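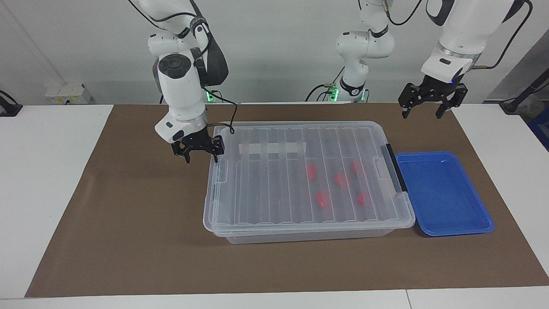 The Lid Incident, with notes

I have been putting off writing this one up because the fault was mine and the arms have been getting the blame for it in conversation.

For anyone new to the blog: I work on a two-armed bench setup in a rented unit in Tostthorpe, and the job this spring has been opening storage boxes. Clear plastic tote, latch on the end, lid off, things out of the box and into a blue tray. A child of four can do it. A child of four will also do it while eating a cracker, a capability we have not yet put on the roadmap.

We call the arms Kang and Melano. Kang is the left, Melano is the right. There is a long story behind the names and it isn't good enough to tell. Each has a two-fingered gripper, and each has a ring of light at its base that glows green when the arm is happy. I want you to remember the green rings. They were green the whole time.

It was a latch run. Kang unclips the latch at the right end of the box, Melano holds the left end of the lid down so the whole thing doesn't skate off across the paper, then they swap roles and lift. We had been through it plenty of times that week, slowly, with my hand on the stop button. Then it had gone well for long enough that I stopped putting my hand on the stop button and started putting it around a coffee cup. You can probably see where this is heading.

Melano came down on the lid and kept coming.

It wasn't dramatic. People hear "robot fault" and picture something flailing. What I got was a white arm moving at the speed of a person lowering themselves into a cold pool, with a box lid bowing underneath it. The lid has ridges running front to back, which make it pretty stiff in one direction and not very stiff in the other, and it turns out I had never wondered which direction was which. It bowed. It made a creaking sound. I said "huh." I would love to report that I said something more useful.

Then the box tipped, the near edge came up off the mat, and the tray shot off the table and hit the floor. That was what got me moving. I put the coffee down first (I have gone over this in my head and I definitely put the coffee down first) and hit the stop.

Both arms froze. Green rings, green rings. As far as the controller was concerned, everything had been going great.

Tekle Shiferaw came around the wall panel to ask what had fallen. I told him the tray had. He looked at Melano, which was parked with its fingertips buried in a dent in the lid, and asked whether the tray had done that too.

So, what happened. I'll give you the short version and then the embarrassing version.

The short version is that the arm had the wrong idea of how high the lid was. It was told to go to a height and press lightly. The height was 47 millimeters lower than the real lid, so it met plastic early, decided this was some sort of minor resistance on the way to the goal, and pushed through it like a commuter.

The embarrassing version is that we own two sizes of box. They came from the same store, they have the same latches, and when they're sitting on a shelf with nothing beside them they look the same. One is taller. I had swapped in the tall one because the short one had a crack starting by the latch, and I was pleased with myself for noticing the crack. The box height lives in a settings file. I did not open the settings file. I didn't even think the words "settings file."

"But surely it can see the box," my sister said on the phone, and that's a fair point, and I'd like her to stop making it. It can see the box. What it's bad at is seeing a clear lid. Depth cameras look at transparent plastic and report whatever is behind it, or nothing, or a sort of shimmering opinion. Ours looked straight through the lid and locked on to the red things inside, which are nice and solid and a good bright color. The file said the lid was low. The camera said yes, I'm getting something down low. Two wrong answers agreed with each other and the software took that as confirmation, much as I would have.

Then there's the force limit, which should have saved me anyway. It existed. It was switched on. I had raised it in March, when Melano kept stopping every time its own cable brushed against something, and I had left myself a note saying to put it back once the cable was rerouted. The cable got rerouted. The note is still there. It's a very clear note.

Damage: one lid, dented but usable. One tray, fine, trays are immortal. One gripper fingertip, slightly out of true, replaced from the drawer. I'd been bracing for the wrist sensor, which is a 2,000 dollar part and comes with a wait that would have eaten most of the month, but it came back clean on the bench test. I ran the test twice and then a third time for emotional reasons.

Nobody's hand was in there. I keep coming back to that. The afternoon before, I had reached in with the arms live to nudge the box straight, because walking over to the stop and back takes a few seconds and I am apparently a very busy man. A lid gives way. I don't especially want to find out what fingers do.

I sent all of this to Morfudd Sayce, who runs a bigger lab over in Gotville and has been at this long enough to have seen everything fall off every kind of table. Her reply was one line: "What was the green light telling you?"

I typed out several answers to that and deleted them. The green light tells me the arm has power and no complaint. I had been reading it as "all is well," which is a much bigger claim, and one the little ring never made.

What has changed:

The force limit is back down at 40 newtons, and if a cable sets it off, I fix the cable.

Before any run, Melano now comes down at a crawl over the left end of the lid and touches it, and that touch sets the height. If the touch and the file disagree, nothing else moves. It adds a few seconds to every run and I resent each one.

There's white tape across the back of the lid, which gives the camera something it can't look through. It's not elegant. Between the ridges it sort of gives up and becomes several pieces of tape. The depth reading is much better, though, and the roll was already in the drawer.

The short boxes have gone home with me and now hold Christmas lights.

And hands stay out unless the stop is pressed, mine included, with Tekle authorized to be as unpleasant about it as he likes. He has taken to this.

We're back on latch runs as of this week. Kang still fumbles the clip if it comes in at a bad angle, so that's the next thing, and I owe a couple of you an answer about fingertip pads. The coffee now lives on the other side of the room.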